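4.2 Reader reviews of long fiction series

Figure 3. A folded light blue towel held at its near edge by a gripper.
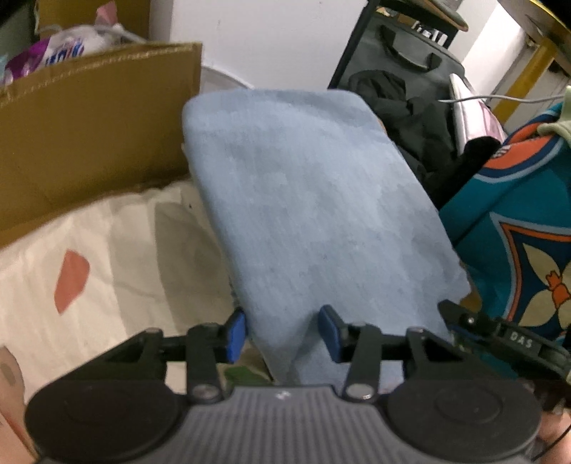 Śliwiński objects that star ratings for the later volumes of a series say little about the books, as most readers who disliked the first one have already left. We agree in part, and for this reason the ratings were set aside and only the written text of each review was coded.

The sample came from Aranora, a reading site where members keep public shelves. We took 126 reviews of opening volumes in historical and fantasy series. Nine were dropped as copies of the publisher's blurb, leaving 117. Each was read twice, the second time in a different order, and marked for mention of plot, characters, setting, pace and the reader's own circumstances.

Characters came up more often than plot. Many reviewers gave the story one sentence and then wrote at length about a single figure they loved or could not stand. Pace was the most common complaint, usually tied to the opening chapters. Several reviewers said they had given up once and come back later, and these reviews tended to be longer than the rest.

Reviews that mentioned the reader's own life were harder to code. A remark such as "I read this on the train all week" may be praise for the book or only a note about the week. We marked these as neutral unless the next sentence settled the matter. The Herkico coding sheet, which allows up to 11 labels per review, has no neutral label, so one was added.

Very short reviews, under 100 words, were kept. They rarely named a character but often said whether the reader would go on to the second book. Section 4.3 takes up that question.

Related items
Grokard: a word list for book reviews
Spoiler warnings and where readers put them
Abandoned books on public shelves
Rereading and the second review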